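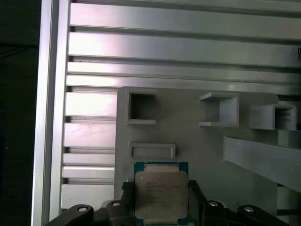
A desktop processor held upright, metal lid showing.

Running a Home on Up-and-Down Wages: Household Tips for Shift Workers, Temps and Anyone Whose Hours Keep Changing

By Agata Monti

I love a rota. I know that makes me odd, but give me four weeks of shifts on a sheet of paper and a cup of tea and I'm happy for an hour. The trouble is that the money never lands as neatly as the shifts do! One month there's overtime coming out of your ears, the next the firm cuts everyone back and you're looking at a payslip that wouldn't feed a budgie.

I've worked that way for most of my adult life, first at Bayram (packing, then despatch) and later for two agencies in Brirkum, and I've picked up a lot of small habits for keeping the house ticking over. Lots more came from readers after the page I did in May. Pick out what suits you and leave the rest.

Start with your low month

Get out your last 10 payslips and find the smallest one. Write that figure down – the take-home, the amount that reaches your bank after everything has come off. Your rent or mortgage, council tax, heating, travel and basic food should all fit inside it if they possibly can. Anything you earn over the top is for everything else.

If they don't fit, you at least know how big the gap is, and you can fill it from the better months before a single penny goes on treats. I had a gap for years. It got smaller once I'd seen it written down, mainly out of sheer annoyance.

People paid weekly should do this with a run of weeks and then look at the worst stretch of four in a row. One bad week on its own doesn't tell you much.

A proper place for payslips

Even if yours come by email, save them somewhere with a name you'll understand later. Mine go in as the year first, then the month, then the employer, so they line up by themselves. Paper ones live in an old cake tin on top of the fridge, newest at the front.

Keep with them:
Your contract and any letter that changes it
Agency timesheets, signed
Anything about your tax code
The form you get when you leave a job
A note of holiday taken and holiday owed

Do check the hours! I was underpaid for a whole Saturday-style double shift once and only spotted it from the pencil marks on my calendar. The wages office put it right in the next run and were very nice about it. Put your start and finish times on the calendar the minute you get in, before your shoes are off.

The two-account trick

Have one account for wages coming in and one for bills going out. On payday, move the bill money across straight away and then don't look at that account again unless a letter tells you to. What's left in the first one is what you've got to live on, and you can see it at a glance in the supermarket queue without doing sums.

Some people like three accounts, with the last for savings. Lovely if it works for you. I found I kept dipping into mine, so my savings are with a credit union now and getting at them takes a bit of effort.

Moving your bill dates

Plenty of companies will shift a direct debit to another day of the month if you ask. Ring up, be cheerful, have your account number ready. I like mine to go out 3 days after payday, which leaves a bit of room for a late wage run. Do them one at a time and tick them off on a list, or you'll end up ringing the water people twice (guess how I know).

When you move a date, ask what happens to the first payment. Sometimes you get a longer gap and then a slightly bigger bill to catch up.

Feeding everyone when hours drop

The kitchen is where I get most of my money back in a lean month, and it's also the bit I enjoy! In a good month I buy one extra of whatever we always eat: tinned tomatoes, rice, oats, lentils, cooking oil. They go on what we call the thin shelf. Nobody is allowed to touch the thin shelf when there's overtime going.

Then when hours drop, the weekly shop is only fresh things, and the shelf does the rest. A few of our regulars:

Lentil and tomato soup, with whatever carrots are going bendy
Rice with fried onions and an egg on top
Oat pancakes (oats, milk, egg, pinch of salt, blitz and fry)
Bean chilli over baked potatoes
Bread pudding from the ends of loaves, which I keep in a bag in the freezer

Batch cooking is wonderful for anyone on lates. Cook double on a rest day and freeze it in single portions, labelled. A takeaway on the way home from a late shift is the most expensive tea there is, and I say that as someone who adores a takeaway. I have one planned in every month and I look forward to it for days.

Packed lunches for shifts

Pack it before you go to bed if you're on earlies. A flask of soup keeps me going far better than a sandwich, and if you fill the flask with boiling water for a few minutes first and then tip it out, the soup stays hot much longer. Put a spoon in your bag and leave it there for good.

For nights I take two small meals instead of one big one, plus a banana for the walk home.

Working out what an extra shift is worth

This is Taha Kabbaj's tip and it's a cracker. He's a warehouse picker over in Brorkcombe and he keeps a card in his wallet with his own sum on it: take-home for one shift, less bus fare, less childcare, less the food he'd buy because he's tired. He was quite shocked by the answer for the short evening shifts. The long ones were well worth having, so he asks for those and lets the others go.

If you get any help with rent or other benefits, put that into the sum too. What you receive may change when your pay does, and it may change a month later than you expect. A local advice centre can go through it with you for nothing, and in my experience they love it when you bring a tin full of payslips.

Putting overtime to work

Decide where overtime goes before you earn it. Ours is split on the back of an envelope stuck inside the cupboard door: first the gap, if there is one, then the boiler fund, then shoes, then fun. When something is topped up it gets crossed off and everyone cheers. My youngest draws the crossing-out.

I'd put in a word for an uneven-pay cushion as well. One week's basic living costs is a brilliant first target, and you'll feel different the day you reach it – I did a little dance by the cash machine. After that, go for a fortnight.

A note on budgeting apps: I've been trying one called Prenia on my phone and I like the way it lets me put in next month's shifts as a guess and change them afterwards. But a school exercise book did the same job for me for years, and it never needed charging.

Between jobs

When a contract ends, give yourself one evening off and then do the paperwork in the morning. I have a list inside the tin lid:

Ask for the final payslip and the leaving form
Check that untaken holiday has been paid
Look up whether there's anything you can claim, and put the claim in that same day
Ring the landlord or lender early if you think the rent or mortgage will be tight
Pause any subscription you wouldn't miss by the weekend
Tell the agency what you can do now, including the forklift ticket or food hygiene certificate you got since you last registered

Ringing early is the hard one and it's the one that makes the most difference. I've always found people far more helpful before a payment is missed than after.

Keep one set of interview clothes clean, ironed and hanging together, with the shoes underneath and a pen in the pocket. I got a start at 2 hours' notice once and was out of the door in ten minutes, looking quite smart!

Setting up a job-hunting corner

You don't need an office. One end of the kitchen table will do, with a box that everything goes back into at teatime. In mine: notebook, folder of certificates, spare copies of my CV, stamps, phone charger. For each job I write down who I spoke to, what they pay, what hours they said and when I ought to chase it up. When three agencies ring in one afternoon they all start to sound alike, so the notebook earns its keep.

Ask about hours in plain words. "How many hours did the last person get in a quiet week?" is a question I now put to everybody.

From the postbag

A reader in Brirkum writes her take-home pay on the kitchen calendar in green when it's above her low figure and in red when it's below, and her teenagers have stopped asking for things in red months without being told. I've pinched this.

Another keeps a jar for the coins and odd notes her husband brings home in tips, and it paid for the school coat.

And Taha adds that if your rota comes out on a noticeboard, take a photo of it every time it changes, even if your name hasn't moved. Send more of these in, please, especially lunch ideas for nights. I'm getting very tired of bananas.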